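Search this site Search

Do the Handling Rules Help? A Review of Our Lab Guidelines for Two-Arm Work
Student project report, Dromix Teaching Lab
August 24, 2025

Our lab has a rulebook for two-arm tasks. It was put together from the older Zelleo cell rules and a set of notes from the Serora course, and every team has to sign it before powering anything up. This report asks whether the rules do what they claim. I went in doubtful and came out only a little less so.

The rulebook has 66 rules. Many of them repeat each other in slightly different words, and a few can't be checked at all. "Handle shared parts with care" is one. Care is not something I can measure, and I don't think the person marking us can either. I would cut that rule or turn it into a number.

The speed rule is better. When both arms are gripping the same part, joint speed is held to 20 percent. We followed it on every run. My complaint is that the rule gives the same limit for a stiff block and for a part that can swing or snag, and those are very different jobs. A limit that ignores the part looks like a guess — maybe a good guess, but the rulebook gives no source for it.

Rule 14 says an operator must be able to see both grippers "at all times." It doesn't say from where. A fixed view of the cell shows where the arms stand, but it tells you very little about a small ring. A wrist view shows the grip up close and loses most of the cell. Teams have been ticking this box with one view open, and under the wording they are right to.

We picked metal split rings for our own task because thin, shiny parts seemed most likely to show up weak rules. The log sheet asks for one word per grip, "secure" or "not secure." I filled in 200 of these lines and stopped trusting my own answers well before the end.

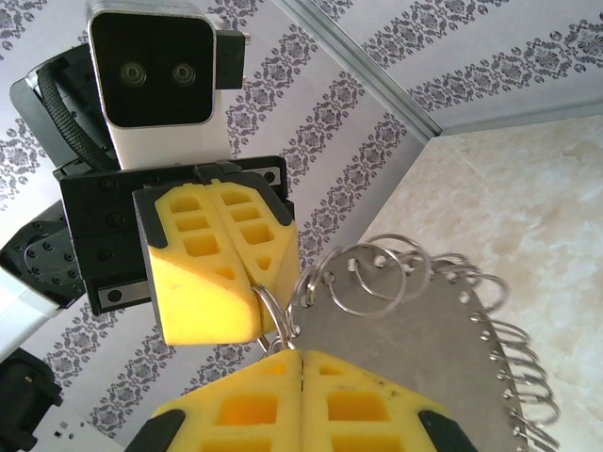
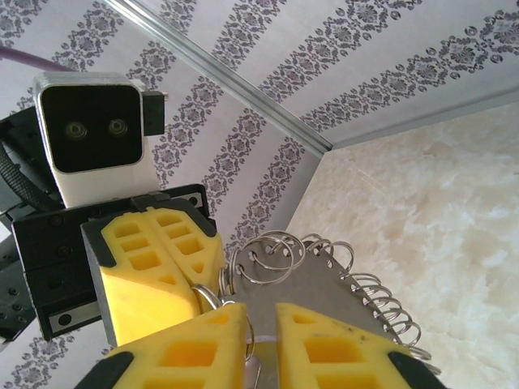
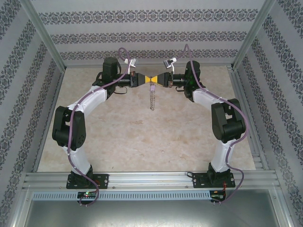 Two wrist views, then the fixed view of both arms.

My suggested changes are short. Rule 14 should name the views that must be open. The log sheet should have a third choice, "can't tell," and teams should not lose marks for using it. The Zacharias checklist, used in the lab next door, already has that option and fits on one page.

I would also drop the 90 second pause between runs unless somebody can say what it is for. I asked twice and got two different answers. The revised rulebook is due in September, and I'd like to see the reasons printed next to the limits this time.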